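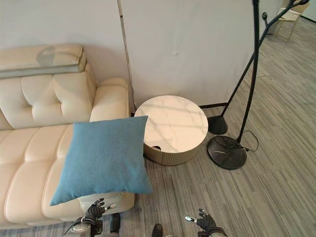
The armrest end, with the blue pillow and the little round table.

Cream leather sofa, how do you all do your pillows?
Started by tuftedandtired, 5/27/22

tuftedandtired wrote:
Hello everybody, long-time reader and first-time poster, so please be gentle with me! We finally have our cream leather sofa in the living room (the Hamis, from Magnusson, and I will be paying it off until my hair is the same color) and I love it to pieces, the quilting and the puffy seat and all of it. What I can't settle is the pillows. The teal ones slide down the leather and end up hanging over the front of the seat, and I spend my evenings walking past and propping them back up. My friend Anitha Kurian says to get rid of them and let the leather show. I'd miss the color terribly. What would you do?

porchlight1066 wrote:
Oh, keep the teal! Against all that cream it's just what you want. Start from the outside and work in, one pillow leaning on the backrest at the far end, then see how it looks from the doorway before you add anything else (my mother did hers this way for years and I never had the patience, but she was right).
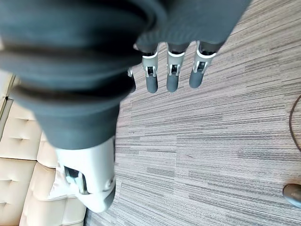

RE: Sliding pillows

Kalman B wrote:
I have to disagree with porchlight a little, in a friendly way. I did upholstery for 14 years and leaning a pillow on slick leather is asking for trouble unless it sits well back where the seat meets the backrest. Push the bottom edge in first, then tip the top back. And please go easy on dark covers, a cheap dye can rub off on pale leather. Test yours with a damp white cloth before you leave them there all summer.
Kálmán Bárány

tuftedandtired wrote:
Thank you both! I did the cloth test and it came away clean, what a relief. So the teal one is standing up at the end now, and I do like seeing the tufting again.
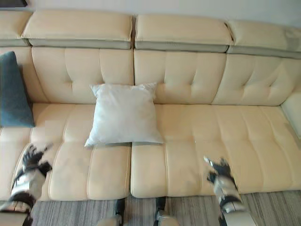
Teal at the left, against the backrest.

porchlight1066 wrote:
Lovely! And I do like something pale in the middle to go with it.

Kalman B wrote:
I'd have stopped there, but it isn't my sofa. If you must, make it a white one and put it over the seam between the back cushions.

tuftedandtired wrote:
I tried white over the seam, and I'm sorry Kálmán, I think porchlight wins this round. It looks so fresh with the teal!

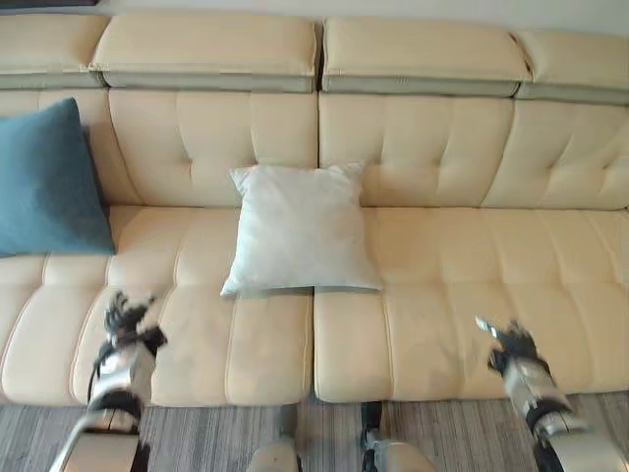 cositz_fan wrote:
Can I use ordinary baby wipes on cream leather between proper cleanings?

Kalman B wrote:
I'd skip them and use a soft cloth barely dampened with plain water, then dry it with another cloth right away. Some wipes leave a residue that gets sticky over time.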